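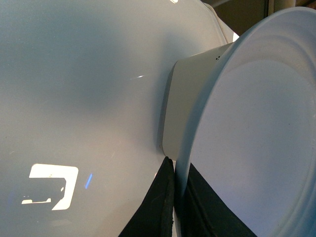

Thread: Stacking bowls with a foot ring against glazed pieces — glaze rub?

Forum: Tableware and Storage

hatcombe_shelf
I keep a white round bowl on its side next to a larger glossy grey-white piece, with the base of the bowl at or very near the curved side. The shelf is 912 mm wide and I am out of room. Question is whether an unglazed base will dull a glossy surface over time. The big piece is from Horstead, the bowl is a Reltitell second.

kilnside60
Yes. A bare foot is abrasive. Put a felt disk between them, or leave a gap of 5 mm.

Atieno Kombo
Depends on the foot. The side of that base looks matte in the photo, but the flat end is what touches, and I can't judge it from this angle. Run a fingernail across it. If it drags, sand it with 600 grit or finer, with water.

kilnside60
Sanding a bought bowl is overkill. Felt costs nothing.

Atieno Kombo
Felt holds moisture and grit. I took mine off after one winter and found a grey ring under each one. Sanding takes two minutes and you do it once.

navickas_fan
Neither addresses the position. A bowl stored on its side will roll when someone shuts a cabinet door, and that movement does the rubbing. Store it rim up on its own foot.

hatcombe_shelf
Rim up takes the full diameter of the bowl in shelf depth, and I don't have it. The nail test drags slightly on one side of the foot, smooth on the rest.

Atieno Kombo
Then sand that side only. Rinse well before it goes back.

kilnside60
I would still use felt. Change it in May and again in the fall.

navickas_fan
Plate rack. The Navickas one is 597 mm long, holds bowls on edge, and leaves roughly a third of your shelf free. Check the slot width against the foot before ordering — mine was too narrow for anything deep.

hatcombe_shelf
Will measure on Tuesday. Sanding first.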